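From: Mehwish Gilani
To: Gruvham Fiber Guild, members' list
Subject: Re: Shared dye lots for the Clostard blanket

Dear members,

Thank you to everyone who wrote in response to the notice on the Clostard blanket. Several of the questions overlap, and I am replying to the list so that all participants work from the same information. The message from Daniyal Chaudhry is quoted in part, as it raises most of the points that others sent to me privately.

> On behalf of the Votlow group, I would like to ask for clarification on
> the yarn requirements before we place our order. The notice says that
> each group should obtain its main color from a single dye lot, but it
> does not say whether the border yarn must match across groups as well.
> Four of our knitters have already bought the gray, and their labels
> do not all show the same lot.
>
> We would also like to know whether the squares are to be measured
> before or after blocking. Our knitters work at quite different
> tensions, and last year's squares from Votlow had to be stretched
> more than was good for them.
>
> Lastly, is superwash wool required, or only preferred? Lina Aoun has
> a good quantity of untreated wool in the right weight and would be
> glad to contribute it.
>
> Daniyal Chaudhry

On the first point, the border yarn does not need to match across groups. The border of each square will be picked up and worked by the person who knitted that square, and the joining rounds will be worked afterward in a separate yarn which the Guild will supply. The gray already purchased in Votlow may be used. We ask only that no single square contain gray from more than one lot, and that squares from the same lot be bundled together when they are handed in. Tanveer Awan will arrange the layout, and he has asked that the lot number be written on a paper tag and tied to the bundle with scrap yarn. Please do not use safety pins.

The main color is a different matter. The blue used for last year's piece varied a good deal between lots, and the change showed plainly down one side once the squares were joined. Each group should therefore buy its full amount of the main color at one time. Groups that find themselves short should write to me before buying more, as another group may have a ball to spare from the same lot.

Squares are to be measured after blocking. Each should be 60 stitches wide at the cast-on edge, worked in garter stitch on the needle size that gives the knitter a fabric she or he is content with. Knitters who find that their blocked square is noticeably larger or smaller than the sample should change needle size and leave the stitch count as it is. The sample square is kept in the pattern cupboard at Gruvham and may be borrowed for two weeks at a time.

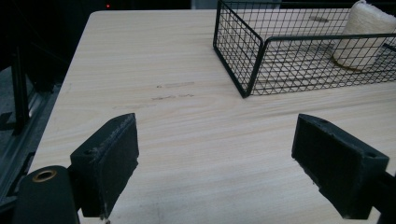

Blocking should be done by soaking the square in cool water, pressing it in a towel, and pinning it flat to the measurements of the sample. Steam is not recommended for garter stitch, and an iron should not be set down on the fabric. Squares must be fully dry before they are bagged. Last February we received two bags that had been closed too early, and the contents had to be washed again before anyone could work with them.

Regarding fiber, superwash wool is required for this project. The blanket is intended for the reading room at Clostard, where it will be machine washed by people who are unlikely to be knitters. Untreated wool joined to superwash would felt and pull at the seams within a few washes. I recognize that this will disappoint Lina, whose offer is a generous one. Mohsin Satti has suggested that her wool be used for the Gondal mittens, for which a little felting would be welcome, and I have asked him to write to her directly.

There were also several questions about how many squares are expected from each person. The Guild asks for two squares from each participant. Members who wish to knit more may do so, with an upper limit of five, so that the work is spread reasonably among the groups. Beginners are welcome to contribute a single square, and anyone who would like help with picking up the border stitches may bring the square to the ordinary evening meeting, where Tanveer will have a table from 7 p.m.

One correction to the printed pattern should be noted. In the border instructions, the increase at each corner is given as "knit into the front and back of the corner stitch." This should read "knit one, yarn over, knit one, all into the corner stitch." The version as printed adds too few stitches, and the corners will cup. Those who have already finished a border from the printed sheet need to rip back only to the pick-up round. A corrected sheet has been placed with the sample square, and I can send a copy by mail to any member who does not read the list regularly.

Ends should be woven in by the knitter, in at least two directions, with the exception of the final border end. Please leave that one long, at roughly the length of a forearm, as it will be used in joining.

Completed squares may be handed in at Gruvham or given to the contact for your own group. For Votlow the contact is Daniyal, and for Gondal it is Mohsin. Members who belong to neither group should bring their squares to me.

Further questions about yarn or the pattern should be sent to the list. Questions about layout and joining should go to Tanveer.

With kind regards,

Mehwish Gilani
Projects Secretary
Gruvham Fiber Guild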